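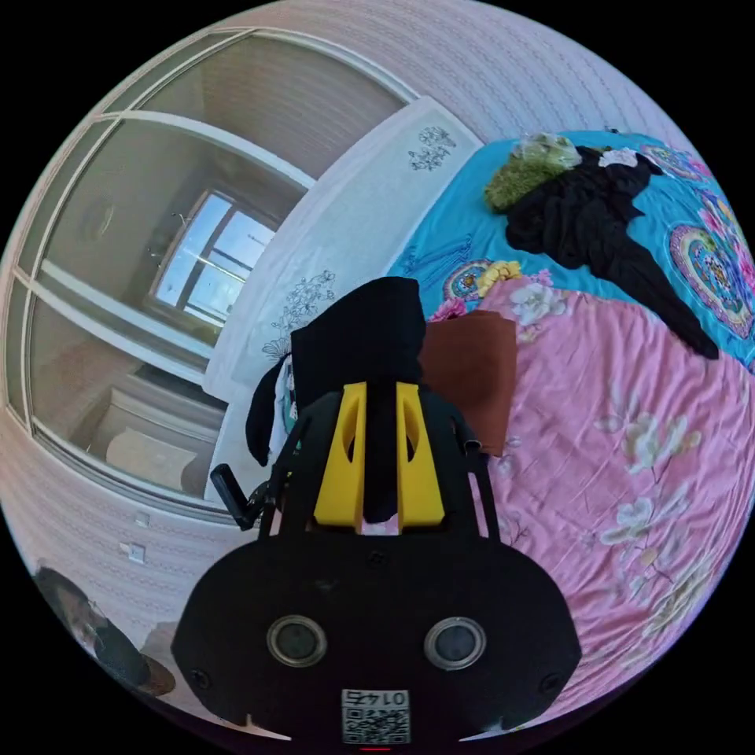
The success rate on the folding batch was supposed to be the good news. Priteck sent it over in January with a cheerful note: 3,623 grasps logged with the hand-held gripper, nearly all of them marked clean. I have worked with grasp data long enough to get nervous when a number looks like that, so I asked for the raw episodes instead of the summary.

Khadija Ezzat and I went through a few hundred of them over a long afternoon. The trouble was dark cloth. The software decides a grasp is good when the fingers stop closing before they meet. Fine for a towel. With thin black fabric, the fingers would sometimes stall early on nothing at all, the gripper would come up, and the log would say "held." In 169 episodes the cloth never left the bed. Every one of those was marked a success.

Priteck's first answer was that the vision check should have caught it. Should have, sure. The vision check looks for a change in the cloth's outline, and black fabric against a black gripper housing gives it very little outline to work with. Tihomir Karagiannis reran the check on one bad episode 14 times and got "held" on nine of them. I don't call that a check.

Their second answer was a firmware update. Maybe it helps! It stops the fingers stalling early, they say, and I have no reason to think they're lying. But it does nothing for the episodes already collected, and those were headed straight into the training set for Folura, where a policy would have learned that lifting an empty hand off a bed is a job well done.

What bothers me more is the target. The contract asks for 4,000 successful grasps. If the same software that does the counting also decides what counts, I know which way the errors are going to lean, and so does anyone who has ever filled in a timesheet.

We've pulled everything with dark fabric until a person has watched it. Khadija thinks two weeks. I think longer, and I still want to see what the log says about white socks on a white sheet.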